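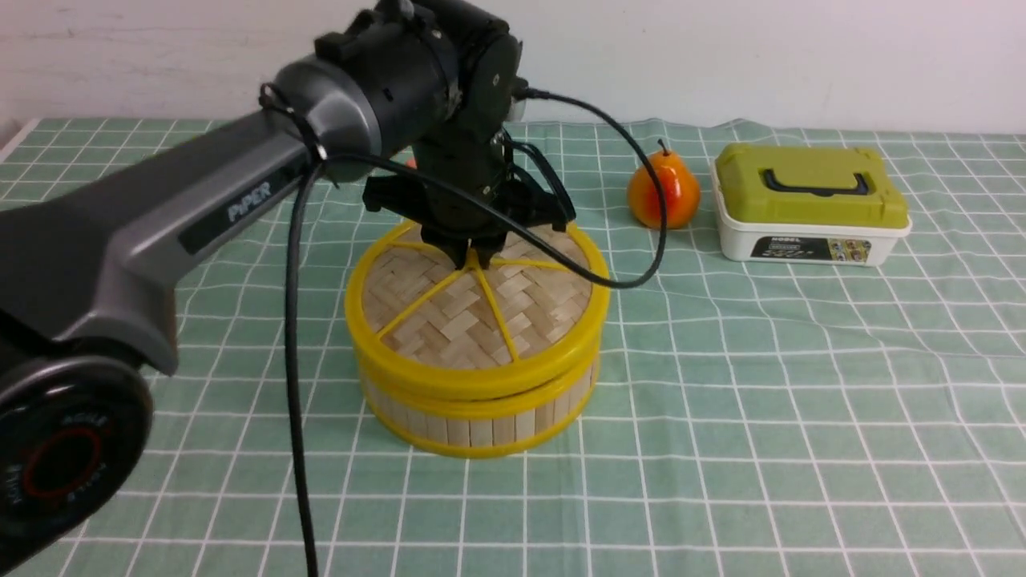
The gripper at the middle of a steamer lid on the Lim practice table.

Broltameo brings robot arms to the steam line at Hivemberg

HIVEMBERG, 29 Sep 2020 – Broltameo, which makes steamed buns and dumplings for canteens and hospital kitchens, is to put robot arms to work on the lid stations at its Hivemberg kitchen. The project is called Lim and has been built up with the automation firm Illier since July.

Lifting lids sounds like a small job. On a full shift at Hivemberg it is done 3,758 times, mostly by people reaching over hot steam with their arms held away from the body. Staff have put it at the top of their list of tasks they would happily hand over, three years in a row, and we are delighted to be able to do something about it!

Practice began well away from the steam, on a table with a gridded cloth. An operator guides the arm through a lift, the arm's movements are recorded, and the recordings are used to teach it to do the job on its own. Roughly 400 of these guided lifts have been recorded so far.
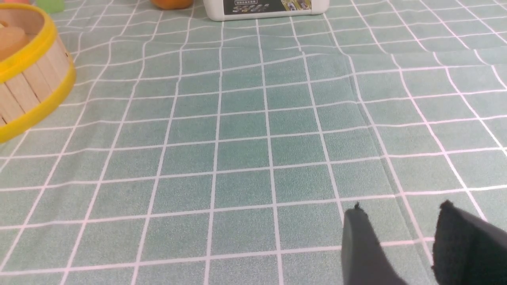
Seen from the wrist: the fingers held open over the cloth, with a slatted wooden bucket at the left.

The guiding is done by our own kitchen staff. Illier's engineers had planned to do it themselves, but after the first few mornings it was plain that the people who open steamers for a living knew things about lids that were not in anybody's plan – how a rim sticks, for one, and which way to tip it so the drips run clear of the food. Twelve steps in the first written procedure became seven.
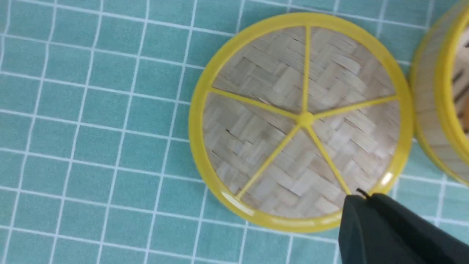 A fingertip where one of the yellow spokes meets the rim of a woven lid.

A lid that is woven, light and slightly springy is a fair test for a gripper. The team has worked on where to take hold, how far to close the fingers and where to set the lid down so that it stays within reach. Toy food is used for now, along with other odds and ends on the table, so that the arm gets used to working with things around it.
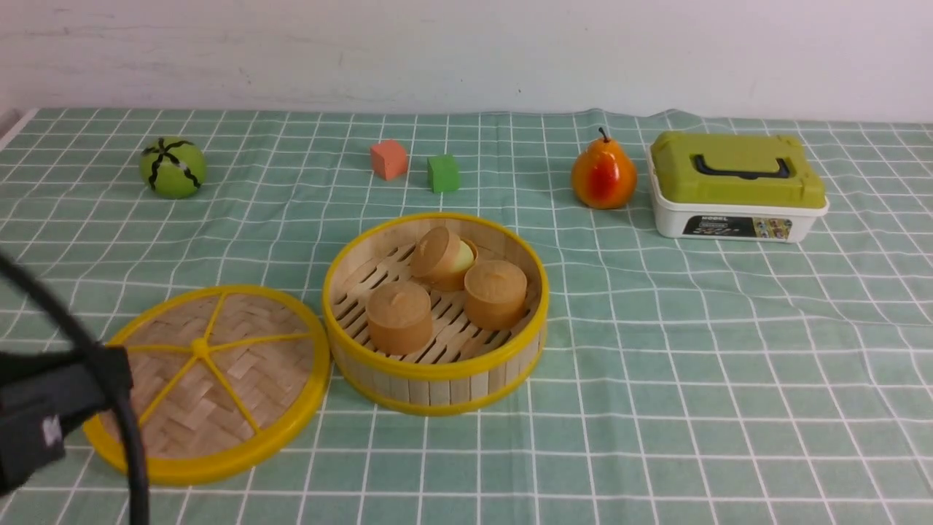

Bun-shaped pieces in the open steamer, with the lid lying flat on the cloth alongside.

What changes for the team

All 40 people on the steam line keep their jobs and their hours. Those now on lid duty will move to filling, shaping and checking, where the kitchen has been short of hands for a long time. Anyone who wants to learn to guide and look after the arms can do so in paid time, and the first group has already started.

The arms will come to the line one station at a time. Each will have a stop button within reach of the people beside it, and shift teams will decide when a station is ready to be left running.

About Broltameo
Broltameo prepares steamed food for canteens, schools and hospitals from its kitchen in Hivemberg.

About Illier
Illier plans and installs automation for small and mid-sized food kitchens.

Press enquiries: Broltameo press office, Hivemberg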